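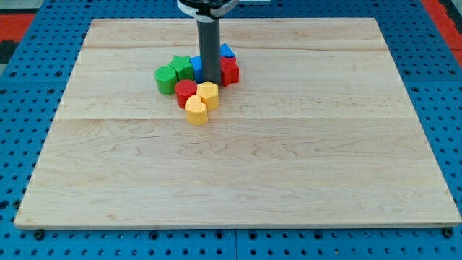
Notes on the pushing controller, part 2

1/ In the first thread I wrote about the camera calibration. Now I want to write about the part that took me most of June: how the planner decides where to put the tip of the tool before it pushes a block.

2/ The task sounds very small. You type "push the yellow heart to the green star" and the arm must do it on a flat board, with one straight rod and no fingers. All blocks stay on the board during the whole session.

3/ When the blocks are far from each other, my old planner was fine. It took the line from the block to the goal, put the tip on the opposite side, and pushed. When they stand in one clump, there is often no free place for the tip on the opposite side. Another block is already there.

4/ The old code did not know this. It lowered the rod anyway and then the force limit stopped the arm. I have 138 logged episodes from that version, and the force stop is the most common ending. I was a little ashamed to plot it.

5/ So in the new version there is a check before the descent. I sample 30 contact points on the outline of the target block, remove every point where the rod would overlap with a neighbor, and give a score to the rest. If the list is empty, the planner must first make some space.

6/ Making space is its own small skill. It chooses the block on the outside of the clump with the most free wood behind it and pushes this one away a short distance. Then it looks again. I do not plan more than one push ahead, the blocks rotate too much for that.

7/ Rotation is the big problem with the heart and the star. A cylinder is kind to you, it does not care about the angle. The heart turns when you touch one lobe, and after this my predicted pose is wrong. For these shapes I now give a lower score to contact points far from the center of the block.

8/ Perception. The shaft hides things. When the rod is down inside the group, a blue piece behind it is partly covered, and the detector from Hulbridge sometimes gave me one block in place of two. The tracker then deleted the lost one, and the planner believed there was free space. Very bad combination.

9/ My fix is simple. A block that disappears close to the projected shaft is kept in memory with its last pose, and its uncertainty grows slowly. It can be deleted only after the arm has lifted and moved to the side. Three lines in the config, and two weeks to understand that I needed them.

10/ For the simulation side I use Zellix. I ran 1,000 random clumps there to tune the weights of the score. Please do not trust such weights directly! The friction on the wood is different from my model, and the seams between the planks are not in the simulation at all.

11/ Somebody asked in the replies why I do not learn the whole thing end to end. I would like to try. But I need demonstrations for this, and with the planner I can read the log and see which rule made the bad decision. At the moment this is worth more to me.

12/ The code is in the Stestden repo, in the folder "clump_push". The Kandpal driver is separate, and you need the newer branch, the older one ignores the speed limit on the descent. Read the README first, please.

13/ Still open: what to do when a block is near the front edge of the board. Now I just refuse the push and print a warning. If you have solved this in a better way, I am happy to read about it.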